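# Visit notes: Cillska cord and trim workshop, Gullby, November

The Cillska workshop in Gullby opens to the public twice a year. The November session covered drawcords, braided line and the fittings that go with them. Entry was free, with a short sign-up sheet at the door. The tour ran in two halves, first the braiding floor and then the finishing tables. I went mainly for the second half, as my own work is bag and cover repair and most of the failures I see are at the cord ends.

The braiding floor was loud and the talk was hard to follow. What I noted: the standard drawcord is a braided sleeve over a core of straight yarns, made in black and two other colors. Tighter braid gives a stiffer cord that holds a knot less well. Looser braid grips better in a cord lock but snags sooner. Cillska sells both, and the workshop's advice was to pick the lock first and the cord second. I would agree with that.

Finishing takes place in a quieter room at the back, on pale, smooth tabletops. Dark cord is easy to follow on a light surface, which matters when the job is finding twists and worn spots.

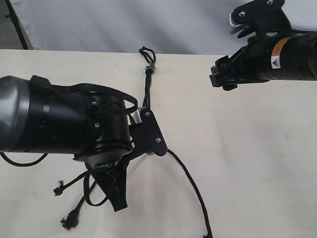
*Bangash*

The rope on this table was black and braided, with a small loop at the far end and a grey cord lock threaded just below it. The lock has a ridged barrel, a detail I always look for on outdoor gear. Smooth barrels are hard to work with gloves on. The near end of the rope was frayed.

Fraying was the main subject of the talk in this room. A cut braid opens from the tip back, and once the sleeve has slid away from the core there is little point in sealing it where it is. The workshop's procedure:

- Cut back to sound braid, square across, with a hot blade if the yarn is polyester or nylon.
- Leave the melted edge alone until it has set. Rolling it between the fingers makes a bulb that will not pass through a lock.
- For cord that runs through a channel, add a whipping of thin thread behind the cut, 8 mm long.
- Tie the stopper knot after the lock is on. (They said this is the most common return to the bench. I have done it myself.)

Cotton cord cannot be melted and gets the whipping only, or a crimped tip.

Also on the table was a narrow strip of black fabric, stitched, tapering to a point, with thin black cords hanging in a tangle around it. Stitched parts with several light cords attached are slow to handle in any shop. The thin lines cross, the fabric turns over, and one pull in the wrong place makes a knot out of what was only a tangle. The recommended order is to free the fabric first, lay it flat, and then work each thin cord back from its fixed end. Pulling from the loose end was discouraged. I asked about a comb or pick and was told that a blunt needle is used on tight knots and fingers on everything else.

## Loops, crossings and twist

The next part of the session dealt with laying cord out before measuring. Cord that has been stored on a spool keeps its curl, and a length measured over that curl comes out short. Cillska lets cut lengths rest overnight before the final trim. For small shops the suggestion was to hang the cord with a light weight for three hours.

A crossing does not have to be a knot. If the cord simply lies over itself, lifting the upper strand clears it. The thing to check is the direction of each pass, because two crossings in the same direction can mean that the cord has been turned about its own length, and the twist will come back as a kink when the cord is loaded. A single loop, with one pass over and no second crossing, can be opened flat with no further work. Bends are a separate matter. A rounded elbow in a braid will relax. A sharp crease with the sleeve lifted off the core will stay, and that section should be cut out.

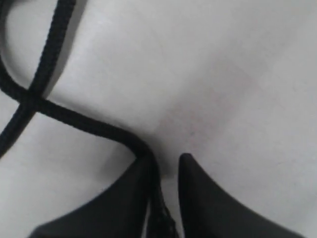
## Sales table and practical details

The sales table was by the exit. Zutow cord locks were available in single and double hole versions, loose or on cards. I bought two of the single hole type and a short length of the looser braid to test them on. The spring is firm. With the tighter braid I would expect some slip under load, but I have not tried it.

Remnant bags were also on sale, sorted by diameter only, with mixed braid types in each. Check them before paying if the braid matters to you.

Parking is on the street side. The back room is reached by a short flight of steps, and the braiding floor is level with the entrance. Ear plugs are handed out but the box was empty by 2 p.m., so bring a pair. The next session is planned for spring and will cover webbing and buckles.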